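A Saturday-sized crowd at the Birkett book fair

I finally made it to the Birkett book fair in June, after years of promising myself I would, and I came home with a sore shoulder and a bag so full the strap gave up in the parking lot. 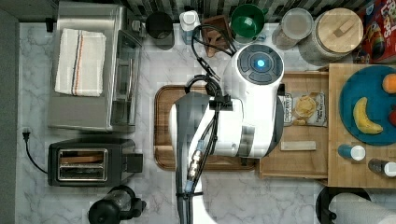 Sandra Marsden had told me to start with the mysteries at the far end and work backward, and she was right, the good ones go before ten. By the time I got there a whole run of Skernisberg paperbacks was down to four, and I took them all (no regrets!).

The fair fills two floors of the old Pimotthorpe mill. Upstairs is mostly small presses, 34 tables this year, and I could have spent the day up there. Jillar had the first three books in their new suspense line, including one set on a ferry that I started in the lunch line and nearly missed my turn over. The editor at the table told me they read about 600 manuscripts to find those three. I believe it – the ferry one has a first chapter I've already read twice.

At two o'clock there was a panel on secrets in family novels, and how long a writer can hold one back before readers get cross. One author said she moved her big reveal from the last chapter to page 90 and the book got scarier. Someone behind me said "oh, that's mean," very happily.

Downstairs is secondhand, sorted by author if you're lucky. Wear comfortable shoes and bring cash, as only half the sellers take cards. The coffee is fine, the lemon cake is much better than fine.

I'm two chapters into my second Skernisberg now and I have a theory about the brother.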